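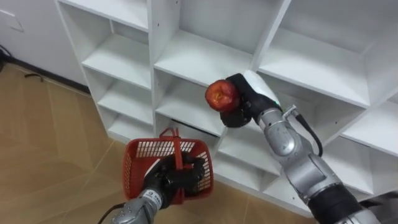

Apple in the right hand, basket in the left, at the white shelving.

How to test the Kevov picking kit before you pay for it

The Kevov brochure promises shelf picking "from day one." Treat that as a claim to check. Grabner, the reseller, allows a trial of 40 picks, and you can learn plenty in that time if you run it yourself.

1. Bring your own fruit. Demo apples tend to be firm and much the same size. Pack a few small ones and a soft pear.

2. Start with the basket empty, then repeat with it half full. A light basket tells you little about the arm holding it.

3. Use more than one shelf height. Ask for the lowest cubby, and don't accept "we'll tune that later."

4. Time the whole job, from the spoken order to the fruit in the basket. Grabner quoted me 118 seconds for 2 items. I got 135.

5. Check the fruit the next morning. Bruises take a while to show.

6. Look at the cables near the wrists and ask who replaces them. The Endard service plan leaves them out, page 2, small print.

If the rep wants to restart a failed pick, write it down as a failure. I'd also get a quote from Enent before signing anything.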